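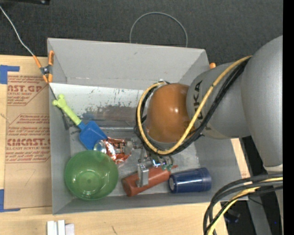
Good rules for a picking cell start with what goes in the bin, says the engineer who wrote the house standard at Flinholm. She is cheerfully stubborn about it. "Everyone wants to talk about speed first," she told me over a very strong coffee. "I want to talk about the mix!" Her mix has to include something stiff, something shiny and something that won't lie flat, so a toy shovel, a crumpled snack wrapper and a bottle on its side all pass. A bin of matching boxes does not.

The second rule is about cables. On a KUKA arm with thick yellow and black lines looping round the wrist, she wants the whole bundle watched through every move the program allows -- slowly, before anyone asks for full speed. "You learn such a lot from one slow lap," she said. Her team does 20 of them, and they write down each place where a cable comes near the bin wall.

Then there is the log, and she lights up when she gets to it. The shared record, kept in a tool called Sosa, now holds 3821 picks, and nearly 2000 of those are misses. She loves the misses. Each gets a plain sentence from the person on shift, with no codes and no blame. "A new starter can read them and get it," she said. "Try that with an error number."

The partner site at Jimow took up the rules in August and has already sent back changes, mostly to the part on who may reach into the bin and when. The arm must be stopped and the stop confirmed out loud. She has put that wording straight in -- "theirs was better than mine" -- and the next draft goes to Stererar for comment.

Last updated: August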